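Prurnent Residents' Help Board: Laundry and Linens

Storage of cotton shirts between seasons

Residents at Flustbridge are allotted one shelf each. Please advise whether shirts should be folded or rolled before storage in October.

Þórarinn Holst
Folding is recommended. Garments should be laundered without starch and laid on a flat surface.

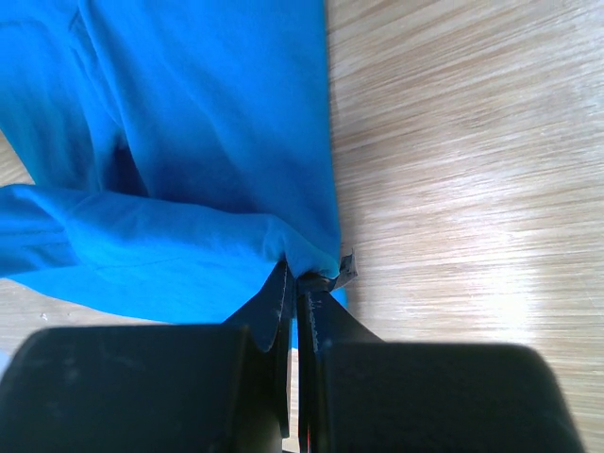 Rosser
Rolled. Saves space.

Jellbridge Desk
Either method is acceptable. Boxes must be labeled with the unit number and delivered to Room 121 before 4 p.m.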